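补一串昨晚没发完的,主题还是在家腌柠檬!看到好多人问,我就一条一条慢慢说,想到哪写到哪。

先说柠檬。我这次用的是皮薄的小黄柠檬,买了5斤,挑的时候捏一捏,硬邦邦的先放两天再用。蜡一定要洗掉,粗盐搓,温水冲,搓到手心发涩为止。

盐我只用粗海盐,细盐化得太快,底下咸得发苦,上面还是生的。切十字刀,底部别切断,盐往里塞,塞到你觉得过分了就差不多了(真的)。 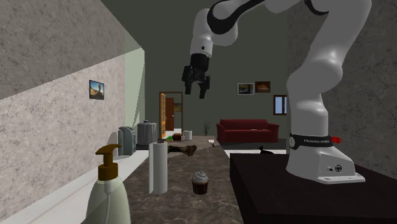

长台面,石头的,斑斑驳驳那种棕灰色。

方子最早是从Necati Toprak的一篇旧帖里看来的,他写要压70天,我第一次等不及,一个月就开了,皮还硬,味道倒是已经香得不行!后来老老实实等满,皮软得用勺子一刮就下来,那个香气跟新鲜柠檬完全是两种东西。

香料随意。我放过月桂叶、芫荽籽、一小段肉桂,最喜欢的是什么都不放,只有盐和柠檬汁。汁一定要没过果肉,不够就再挤2个补上。
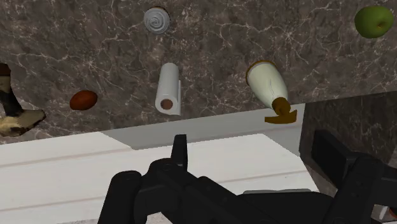
装罐这步我最爱!罐子开水烫过,倒扣晾到一滴水都没有,柠檬一个个按进去,用木勺背使劲压,汁会自己冒上来。压的时候难免溅得到处都是,手边备一卷白色厨房纸很有必要,随手扯一张擦罐口,罐口干净了再盖盖子。柠檬汁碰到大理石台面要马上擦,会蚀出印子的,吃过亏。

怎么吃:果肉剁碎拌酸奶,果皮切细丝炖鸡,最后十分钟再下锅。Hakim Sembiring教我拿它拌黄瓜,加一点点辣椒,夏天我能吃一大盆。

卤水别倒!调沙拉汁、腌鱼都好用,就是记得别再另外放盐。

明天写青柠版,一月份腌的那罐刚开,颜色有点丑,味道绝了。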